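Search the notebook
Search
All sections

Test kitchen notebook, Flivport building
December, entry begun 9:30 am

Subject: Bench microwave, reheating and care procedure

The purpose of this entry is to set down how the bench microwave is to be used for the Bromico reheating work, and to bring together the notes that have been left on loose sheets since the unit was moved from the Lui room. Staff starting on the Jastent meal trays should read it through before their first session.

The earlier practice was for each person to choose a heating time by judgement. The results were not comparable. Two trays of the same barley and vegetable mix, heated by different people on the same morning, gave centre temperatures too far apart to be used in one table, and the trays had to be written off. From this entry onward the time is fixed by the tray sheet and is entered in full before the start button is pressed. Adding time part-way through is not permitted for recorded trays. It remains acceptable for staff lunches.

The standard cycle for a recorded tray is 3 minutes, followed by a rest of 30 seconds with the door closed. The probe is then placed in the centre of the tray, at half depth, and read when the figure has settled. A second reading is taken at the corner nearest the door hinge. Both readings go on the tray sheet in ink. If the centre reading is below the target on the sheet, the tray is recorded as a fail and set aside. It is not to be returned to the oven and recorded again under the same number.

Trays are to be taken from the refrigerator one at a time. On the first morning the whole set was laid out on the side counter to save walking, and by the time the last tray was reached it had been at room temperature for 17 minutes. Those readings have been struck out, with initials beside them.

The film lid is to be pierced in the middle and at one corner. Lids that have lifted at the rim before heating are to be noted, as they let out steam early and the top layer dries. This was seen mainly with the rice trays. The pasta trays have a deeper rim and have given no trouble.

The oven stands in the middle of the white table, door facing the operator. The display is at the top of the control panel on the right, with the time labels directly beneath it, and the wide orange-tinted button is low on the same panel. The display should read 0 before a new time is entered. If it shows anything else, the previous time is to be cleared first.

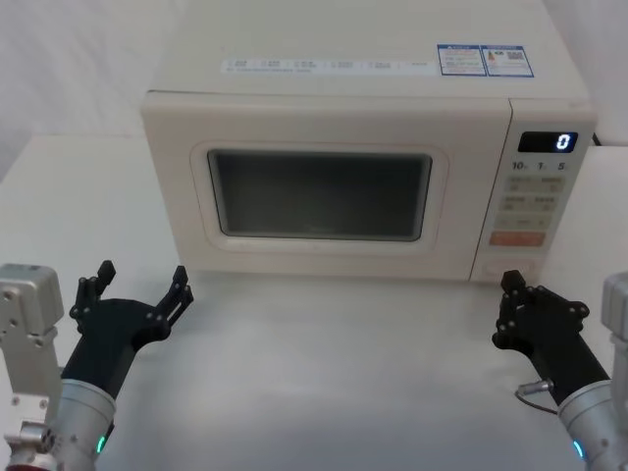
Elibariki Mfinanga asks that the resting period be looked at again before the pasta trays are begun. In his view a rest of 30 seconds suits the flat trays but is too short for the deep ones, where the heat has farther to travel, and he would prefer to see one set done at the present rest and one at double, with nothing else changed. He also points out that the corner reading has been taken at different depths by different people, and that a mark on the probe would settle the matter.

Both points are accepted. The probe has been marked with a ring of tape at half the depth of the flat tray, and a second ring will be added once a deep tray has been measured. The comparison of resting times will be done with the first pasta set. Until it is complete the present rest stands for all trays.

Cleaning. The inside is to be wiped after each session with warm water and a little dish soap, then dried with a clean cloth. A bowl of water with a slice of lemon, heated for 3 minutes and left to stand, will loosen anything that has baked on. Scouring pads are not to be used on the door glass or on the button panel. Cloth only, well wrung out, as water should not be allowed to sit along the edges of the buttons. The stickers on top of the oven are to be left in place and wiped lightly. Please do not use the top as a shelf for tray sheets or oven mitts.

The smell reported after the fish trays was still present the next morning. A small dish of baking soda was left inside overnight with the door shut and the smell was much reduced, although not gone. Fish trays will be moved to the end of the running order so that the oven can be aired afterward.

Spills under the turntable were the likely cause of the knocking noise mentioned on one of the loose sheets. The roller ring was lifted out, washed and put back, and the noise has not returned. Whoever takes out the plate should check that it is seated again before the next tray goes in.

Supplies. The box of film lids is close to empty and a new one has been requested from the stores. The colour of the replacement lids may differ. If so, the change is to be noted on the first sheet for which they are used. The old mitts have worn thin at the thumb and should be replaced at the same time.

Outstanding:
Measure deep tray and add second ring to probe.
Resting time comparison, first pasta set.
Copy struck-out readings to the back page so that the tray numbers are not used again.
Ask stores about lids and mitts.

Entry closed 4:15 pm. The barley results will be entered on a separate page once the sheets have been checked by a second reader.

Last updated: December, 4:20 pm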